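Nadik Folding Line, Sturkenum Site
Progress report to the Trornberg Fund, second reporting period

1. Status

The work package on staff roles is on schedule. The work package on throughput is behind by one month, for reasons given in section 3. Spending is within the approved budget and no transfer between cost lines is requested.

The Sturkenum site handles bed linen and garments for residential clients. Before the project, all folding was done by hand in two shifts. The target at the end of the grant is for simple flat items to be folded by the automated cell, with staff moved to sorting, inspection and teaching.

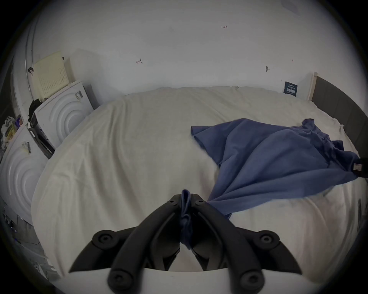 Teaching is the task that has changed the most since the last report. Operators now spend part of each shift demonstrating folds with hand-held grippers, and the recordings are used to train the cell. Blue cloths on a white or cream bed cover were chosen for the current set. A demonstration may start from a crumpled cloth, with the fingers closed on a bunched fold, and the operator decides where to grip. The written procedure leaves that decision open.

2. Recordings

The plan called for 3,050 accepted demonstrations by the end of December. Of the batches reviewed so far, the most common cause of rejection is a grip that slips during the second fold. The acceptance rules were rewritten in November and now fit on one page. 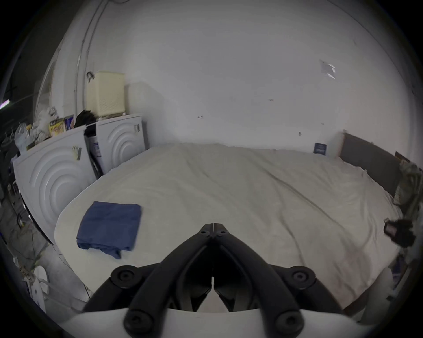
Rejected recordings are kept for 18 months and may be reused if the rules change again. The first 1,000 accepted recordings have been sent to the Toledo office, where training runs are carried out overnight. Results come back by 9 a.m. and are posted for both shifts.

3. Effects on staff

No position has been cut. Three operators moved from folding to teaching at the same grade. Two effects were not foreseen in the proposal:

Wrist strain. Operators reported soreness after long sessions with the grippers. Sessions are now limited to 40 minutes, followed by other work. This limit is the main cause of the throughput delay.

Pace. Hand folders work faster than the cell can learn from. Operators were asked to slow down, and several found this harder than the folding itself.
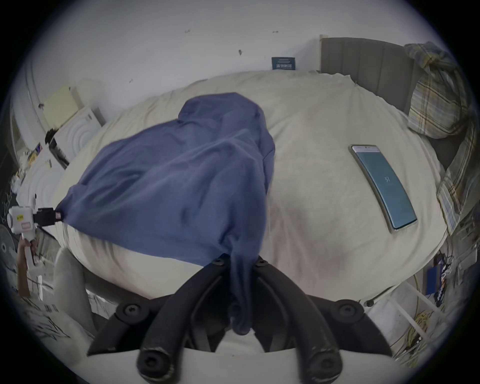 A pay supplement for teaching work was agreed with staff representatives and took effect in November. It is charged to the site and not to the grant. Shift leads have asked for a say in which items are taught next — a reasonable request, and it will be built into the planning meeting from next month.

4. Next period

Larger items come next. They need two points of hold and more room on either side, and the procedure for them is still in draft.
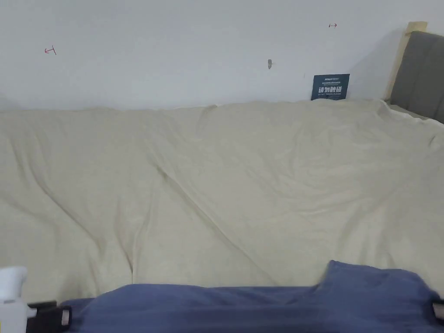
Testing of the draft will start on the early shift, which has the most experienced operators. The cell will not run on client items until the site manager has signed off the inspection step. The next report will include error rates by item type and the results of the second staff survey.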